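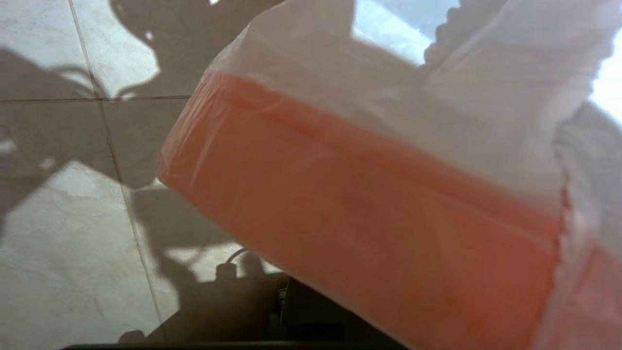
반투명 비닐봉투를 버리지 않고 정리용으로 잘 쓰는 방법이 있을까요?

렌사 테페라
2020년 6월 14일 · 생활/수납 · 조회 278

안녕하세요! 요즘 집 정리에 완전히 빠져 있는 사람입니다. 지난달에 옷장을 끝냈고 이번 주말엔 드디어 비닐봉투 차례가 왔어요. 싱크대 아래 칸을 열었더니 장보고 받아 온 봉투가 우르르 쏟아지는데, 세어 보니 70장이더라고요. 저도 놀랐습니다. 가게 이름이 찍힌 것, 아무것도 없는 것, 한자가 빨간색으로 크게 인쇄된 것, 손잡이가 늘어난 것까지 별게 다 있었어요.

그런데 바닥에 죽 펼쳐 놓고 보니까 얇은 흰색 봉투가 생각보다 꽤 쓸 만한 거예요! 속이 은은하게 비치니까 색이 진한 물건을 넣으면 겉에서 봐도 대충 뭔지 감이 와요. 주황색이나 빨간색 물건은 특히 그렇고요. 투명 지퍼백처럼 또렷하게 보이지는 않아도, 선반 앞에 서서 "아, 저 주황색 봉투" 하고 집을 수 있으면 저한텐 충분하거든요. 그래서 계절 지난 소품, 천 조각, 포장 끈 같은 걸 여기 나눠 담으면 어떨까 생각 중입니다.

궁금한 걸 적어 볼게요. 한꺼번에 너무 많이 여쭤보는 것 같지만 이왕 시작한 김에!

먼저 보관할 봉투와 버릴 봉투를 어떻게 가르시나요? 저는 구멍 난 것만 빼면 다 아까워서 못 버리겠어요. 모서리가 살짝 찢어진 건 그냥 써도 될까요, 아니면 그때부터는 쓰레기통용인가요?

그리고 물건을 넣고 나서 입구를 묶는 게 나은지 접는 게 나은지 모르겠어요. 묶으면 풀 때마다 손톱으로 한참 씨름하고, 접으면 선반에서 꺼내다가 스르르 열려 버려요. 고무줄은 써 봤는데 비닐이 얇아서 그런지 주름 잡힌 자리가 금방 약해지는 느낌이었습니다.

마지막으로 빈 봉투는 어떻게 접어 두시는지요. 삼각 접기를 해 봤는데 열 장쯤 접고 나니 즐거움이 사라졌어요. 더 빨리 끝나는 방법이 있다면 꼭 배우고 싶습니다!

참고로 저희 집은 붙박이장이 작고 복도 쪽 선반이 깊은 편이에요. 바닥은 전부 타일이라 작업하기는 시원하고 좋습니다. 수납 상자를 새로 사는 건 되도록 피하고 싶고요, 다이소 같은 데서 3000원 안쪽으로 해결되는 도구라면 하나쯤은 괜찮아요.

댓글 2

엘스페스 매시슨
저도 궁금해요! 저희 집도 서랍 하나가 통째로 봉투예요. 답변 올라오면 알려 주세요.

렌사 테페라
반가워요, 동지가 계셨네요. 같이 기다려요!

하이웰 니컬러스

오, 이런 질문 정말 좋아합니다! 저는 비닐봉투 정리에 꽤 진심인 편이라 길어질 것 같아요. 차 한 잔 준비하시고 읽어 주세요.

일단 70장은 많습니다. 다 살리려고 하지 마세요. 저는 종류별로 나누기 전에 손으로 만져서 먼저 가릅니다. 바스락거리는 얇은 것, 조금 도톰하고 매끈한 것, 그리고 만졌을 때 가루가 묻거나 뚝뚝 끊어지는 것. 마지막 무리는 미련 없이 보내세요. 오래된 봉투 중에 시간이 지나면 잘게 부서지는 종류가 있는데, 거기에 옷이나 천을 넣어 두면 나중에 비닐 조각을 떼느라 하루가 갑니다. 제가 겨울 목도리로 당했어요. 검은 목도리였고요...

얇은 것과 도톰한 것은 둘 다 쓸모가 있습니다. 도톰한 건 무게가 있는 물건, 얇은 건 부피만 있고 가벼운 물건에 쓰세요. 저는 도톰한 것 중에서도 손잡이가 안 늘어난 봉투는 따로 빼서 장 볼 때 다시 가지고 나갑니다. 그러면 집에 새 봉투가 들어오는 속도 자체가 줄어요. 이게 효과가 제일 컸습니다!

모서리 찢어진 건 찢어진 위치를 보세요. 입구 쪽 가장자리가 조금 뜯긴 정도면 아무 문제 없습니다. 어차피 그 부분은 접혀 들어가거든요. 바닥 쪽 모서리나 옆 이음선이 벌어졌으면 들어 올리는 순간 더 벌어지니까 작은 휴지통 속봉투로 돌리는 게 맞고요. 테이프로 붙여 쓰는 분도 봤는데 저는 안 권합니다. 테이프 가장자리에 먼지가 붙어서 금세 지저분해져요.

자, 이제 속이 비치는 성질을 살리는 얘기를 해 볼게요. 질문하신 분이 "저 주황색 봉투" 하고 집는다고 하셨는데, 저도 딱 그렇게 합니다! 요령은 한 봉투에 한 색을 몰아넣는 거예요. 천 조각이든 포장 재료든 색이 섞이면 비닐 너머로는 그냥 얼룩덜룩한 덩어리로 보입니다. 한 색이면 멀리서도 바로 알아요. 그리고 물건을 비닐에 바짝 붙여 주세요. 비닐과 내용물 사이가 뜨면 뿌옇게 되고, 맞닿아 있으면 색이 훨씬 진하게 올라옵니다. 넣고 나서 손바닥으로 쓸어 주기만 해도 달라져요.

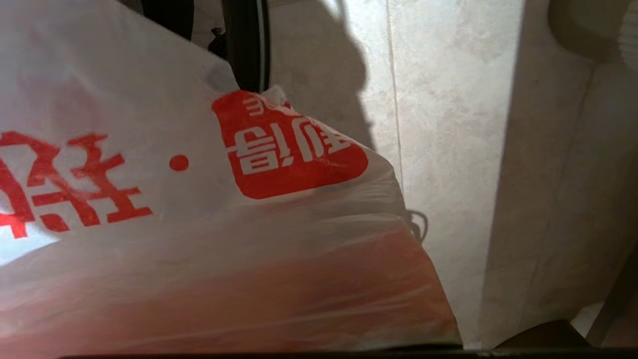

인쇄가 있는 봉투는 글자 쪽을 어디에 두느냐도 은근히 중요합니다. 큼직한 글자가 앞에 오면 그만큼 속이 가려지니까 저는 인쇄면을 선반 안쪽으로 돌려놓습니다. 반대로 인쇄를 이름표처럼 쓰는 방법도 있어요. 빨간 글자 봉투는 명절 물건, 글자 없는 봉투는 평소 물건, 이런 식으로요. 글자가 위아래로 뒤집혀 있어도 상관없습니다. 가족들이 읽으라고 있는 게 아니라 색으로 구별하라고 있는 거니까요. 다만 규칙을 정했으면 냉장고 옆에 한 줄이라도 적어 두세요. 저는 안 적어 놨다가 석 달 뒤에 제가 만든 규칙을 제가 까먹었습니다.

입구 처리는 '말아 접기'를 추천합니다! 순서를 적어 볼게요.

물건을 넣고 봉투를 바닥에 눕힙니다.
아래쪽에서 위로 손바닥을 밀면서 공기를 뺍니다. 끝까지 싹 빼려고 하지 말고 푹신한 느낌이 없어질 때까지만.
양쪽 손잡이를 안으로 접어서 입구를 네모나게 만듭니다.
입구부터 내용물 쪽으로 돌돌 말아 내려옵니다.
만 부분을 아래로 가게 뒤집어 놓습니다.

물건 무게가 입구를 눌러 주니까 묶을 필요가 없어요. 선반에서 꺼낼 때는 밑에 손을 받쳐서 꺼내면 안 풀립니다. 깊은 선반이라고 하셨으니 눕혀 쌓기보다 책처럼 세워 두고 싶으실 텐데, 그럴 땐 만 부분을 빨래집게로 하나 집어 주세요. 고무줄은 저도 반대입니다. 좁은 데로 힘이 몰려서 비닐이 늘어나고, 여름 지나면 고무줄이 녹아 붙기도 해요.

타일 바닥에서 작업하시는 건 부럽네요! 비닐을 펴고 공기 빼기에는 평평하고 매끈한 데가 최고예요. 시작하기 전에 바닥은 한번 닦으세요. 줄눈에 낀 모래알이 얇은 비닐을 은근히 잘 긁습니다. 저는 트로테오에서 산 낡은 걸레를 쓰는데 아무 걸레나 괜찮아요.

빈 봉투 접기는 삼각형 말고 세 번 길게 접어서 돌돌 마세요. 한 장이 아니라 여러 장을 조금씩 겹쳐 놓고 한꺼번에 마는 겁니다. 휴지처럼 한 장씩 뽑혀 나와요. 처음엔 겹치는 길이가 안 맞아서 두 장씩 나오기도 하는데 몇 번 하다 보면 손에 익습니다. 다 말면 빈 휴지 상자에 쏙 넣고 뽑아 쓰시면 돼요. 돈도 안 들고요!

댓글

렌사 테페라
와, 이렇게 자세한 답변이라니! 여러 장 겹쳐 마는 거 방금 해 봤는데 세 번째 장에서 줄줄이 딸려 나왔어요. 겹치는 길이를 더 짧게 해야 할까요?

하이웰 니컬러스
네, 손잡이 부분만 겹치면 됩니다. 몸통까지 겹치면 서로 물고 나와요. 그리고 얇은 봉투는 정전기 때문에 붙으니까 말기 전에 한 번씩 털어 주세요.

렌사 테페라
손잡이만! 다시 해 볼게요. 이거 은근 재밌네요.

푸아드 아옐레

저는 안 접습니다. 큰 봉투 하나에 다 쑤셔 넣고 문고리에 걸어요. 10년째 잘 살고 있습니다. 필요할 때 손 넣어서 잡히는 거 씁니다.

봉투가 꽉 차면 그날 반을 버려요. 끝!

댓글

엘스페스 매시슨
이것도 하나의 방법이네요 ㅎㅎ 저는 이쪽이 끌려요.

셀라마윗 월데
꽉 차면 반 버리기는 진짜 좋은 규칙 같아요. 훔쳐 갑니다!

셀라마윗 월데

윗분들 답변이 너무 재미있어서 저도 보탭니다. 하이웰 님 방법 거의 그대로 하고 있는데 몇 가지 다른 점만 적을게요.

저는 흰 봉투에 넣을 것과 넣으면 안 될 것부터 정했어요. 넣어도 좋은 건 금방 다시 꺼낼 물건들이에요. 여행 가방 속에서 양말 나누기, 이사 때 서랍 내용물 임시로 옮기기, 손님 오기 전에 거실 물건 급히 치우기! 이런 데는 정말 최고예요. 반대로 가죽이나 울은 안 넣습니다. 비닐 안에 오래 두면 공기가 안 통해서 냄새가 배더라고요. 계절 소품도 완전히 마른 것만 넣으시고, 장마철 전에 입구를 한번 열어서 바람을 쐬어 주세요. 저는 5월에 몰아서 합니다. 창문 열어 놓고 음악 틀고 하면 반나절이 금방 가요.

먹는 것은 저는 따로 봐요. 장 본 그대로 봉투째 두고 싶은 마음은 알지만 채소나 과일은 꺼내 주세요. 안쪽에 물방울이 맺히면 아래 깔린 것부터 물러집니다. 봉투는 뒤집어서 말린 다음에 접으시고요. 뒤집어 말릴 때는 빨래건조대 살에 손잡이만 끼워 두면 돼요.

이름표는 종이를 안에 넣는 게 제일 편했어요. 겉에 붙이면 비닐이 구겨지면서 떨어지는데, 안쪽에 넣어서 비닐에 딱 붙여 두면 글씨가 비쳐 보입니다. 대신 굵은 펜으로 크게 쓰셔야 해요. 볼펜은 흰 비닐 너머로 거의 안 보여요. 저는 택배 상자 조각을 손바닥만 하게 잘라서 검은 매직으로 '끈', '보자기', '건전지 말고 전선' 이렇게 씁니다. (건전지가 왜 나오는지는 저희 집 사정이에요.)

그리고 얇은 봉투 두 장을 겹쳐 쓰는 건 생각보다 별로예요. 튼튼해지긴 하는데 비치는 맛이 뚝 떨어집니다. 두 겹이 필요할 만큼 무거운 물건이면 처음부터 도톰한 봉투나 천 가방으로 가세요.

도구 하나쯤은 괜찮다고 하셨으니 압축봉을 권해 드려요. 깊은 선반 안쪽에 가로로 하나 질러 두면 앞줄과 뒷줄이 나뉘어서 봉투들이 뒤로 밀려 쓰러지지 않아요. 저는 뒷줄에 일 년에 한 번 쓰는 것, 앞줄에 자주 쓰는 것을 둡니다. 선반 폭부터 재고 가세요. 저는 안 재고 갔다가 한 번 바꾸러 갔어요.

아, 그리고 어린아이나 고양이가 있는 집이면 봉투 보관함은 꼭 손 안 닿는 높이에 두세요. 저희 고양이는 바스락 소리만 나면 어디선가 나타나서 머리부터 집어넣습니다. 손잡이 고리가 목에 걸리면 위험하니까 바닥에 펼쳐 놓고 작업하실 때도 방문은 닫아 두시고요.

댓글

렌사 테페라
이름표를 안에 넣을 생각은 못 했어요! 지금 매직 찾으러 갑니다. 가죽 장갑 하나 들어 있던 것도 바로 꺼냈어요.

하이웰 니컬러스
굵은 펜 얘기 동의합니다. 저도 연필로 썼다가 하나도 안 보여서 다시 썼어요.

렌사 테페라
중간 보고 드려요! 70장 중에 절반 가까이 보냈고, 남은 건 휴지 상자 하나에 다 들어갔어요. 손잡이만 겹쳐서 마니까 정말 한 장씩 나오네요. 색깔별로 담는 건 천 조각부터 시작했는데, 하늘색이랑 회색은 비닐 너머로 구별이 잘 안 돼서 이 둘만 이름표를 넣었습니다. 압축봉은 내일 선반 폭 재고 사러 갈 거예요. 세 분 모두 고맙습니다!

엘스페스 매시슨
저도 서랍 열었습니다. 지금 바닥이 온통 봉투예요. 응원해 주세요!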